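Fandale Costume and Props Store
Minutes of the September meeting
Held in the upstairs sitting room at Potow, 7.15 pm

In the chair: Halyna Savchuk (HS)
Also present: RB, DM, KT, AL (minutes)
Apologies: JP, who sent notes on items 3 and 6

1. Minutes of the last meeting
Agreed, with one correction. The tweed coats went to Skenitz for the whole of the summer run and were not split between two loans as recorded. AL to change the file copy.

2. Matters arising
The rail in the back bedroom has been fixed to the wall and no longer leans. DM used the long screws left over from the shelving.
The missing waistcoat has come back. It was in a suit bag with the wrong trousers. RB has put both on their own hangers.
The window in the hat room still sticks. Carried forward.

3. Stock list
RB reported that the list now stands at 1,131 items, clothing and soft props together. Of these, 61 have no label sewn or pinned in and can only be found by going along the rails. JP's notes suggested stopping all loans until the labelling is finished. The meeting did not want to do that with the autumn bookings already made. Agreed that unlabelled items can go out if RB writes a full description in the loan book first, including marks and repairs.
KT asked whether blankets and throws count as clothing or props, as they are in both halves of the list at the moment. Agreed: props.
Action: RB to move blankets, throws and cushion covers to the props half before the next meeting.

4. Leather and heavy coats
DM had been through the heavy coats and thinks most of them are in fair order. The two sheepskins need airing. The long brown coat has a torn pocket and should not go out until it is mended.
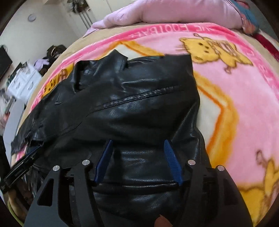
The condition notes in the loan book need to be fuller for leather than they are now. Several entries only say "good" or "worn", and when a coat comes back marked there is nothing to check it against. RB suggested noting the collar, the seams, the sleeve ends and the lining separately. The black leather jacket was used to try this out. Under sleeves, the entry should record the lighter, scuffed patch near the end of one sleeve, and under seams the long stitched one running diagonally across the back. Creases are to be put down as creases and not as damage. KT wanted photographs kept with the entries as well. Agreed for leather and fur only, as there is not the time to do every shirt.
There was some discussion of how leather should be stored. HS does not want any of it left folded from one month to the next. The wide wooden hangers are to be kept for it, and the wire ones taken out of the heavy coat rail altogether. DM said the rail is too full for this as it is. The capes could move to the landing, where there is a free rail behind the door.
RB asked that no one put polish or conditioner on anything without asking first. A pair of boots was spoilt that way last year and the colour came off on a borrower's tights.
Action: DM to move the capes and change the hangers.
Action: RB to write out the four headings and tape them inside the cover of the loan book.

5. Blankets and bedding
KT has sorted the bedding cupboard. Wool is now on the top shelf, cotton covers in the middle and fleece at the bottom. The fleeces take up far more space than they should because they have been pushed in unfolded. KT showed the meeting how she would like them done: flat on the bed, in half lengthways, in half again, then rolled from one end.

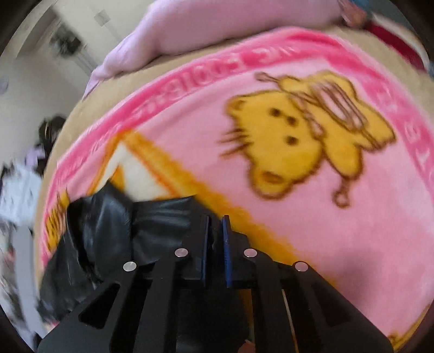
Pink fleece blanket laid out, with the black garment partly over the orange and cream design

KT asked for the football blanket to be listed as "pink fleece, printed", with the hot-pink border and the white lettering added to the entry. It has been asked for by the Skenitz group for a child's bedroom set. HS had some doubt about whether the print would be too loud from the front row, but it is up to them. If they want something plainer there is the grey throw.
DM raised the matter of coats being put down on clean bedding during sorting. Fluff from fleece gets into linings and is slow to brush out of wool. Agreed to keep one plain cotton sheet in the room to go over the bed on sorting evenings. KT has an old double sheet that will do.
Washing: fleece to be done at 30 and dried on the airer, never on the radiator. Wool blankets are not to be washed at all without speaking to KT.
Action: KT to bring the sheet and re-fold the bottom shelf.

6. Loans
Skenitz: bedroom set as above, plus nightshirts and slippers. Collecting at the end of the month. RB to pack.
Khokhar: over 380 pieces asked for, for the town pageant. JP's notes said this was too much for one loan and the meeting agreed. HS to ring them and ask for a shorter list, with the crowd scenes split so that some pieces can be worn twice. Cloaks and plain skirts would be easy to supply. Shoes are more difficult, as the sizes above nine are mostly out already.
One late return, a box of gloves and collars. AL has written to the borrower and will write again.

7. Room and cupboards
The bedroom at Potow remains the sorting room. The bed is useful for laying things out and will stay. RB asked if it could be pulled a little way from the wall so that someone can get down the far side with a tape measure. DM thought the carpet would mark. HS asked him to try it and see.
The bulb on the landing needs replacing. There are spare bulbs in the kitchen drawer.
Moth traps were changed at the start of the month. Nothing found in the heavy coats, a few in the hat room. RB to take the felt hats home and freeze them in two lots.

8. Any other business
KT has been offered a trunk of curtains by a neighbour. The meeting would take velvet or brocade but has enough net. KT to look through it before it is brought over.
AL asked for the loan book to be left on the hall table and not in the bedroom, where it gets buried under whatever is being sorted. Agreed.
DM needs more safety pins, large.

9. Next meeting
Same room, same time, next month. JP to bring the key to the hat room cupboard.

The meeting closed at 8.50 pm.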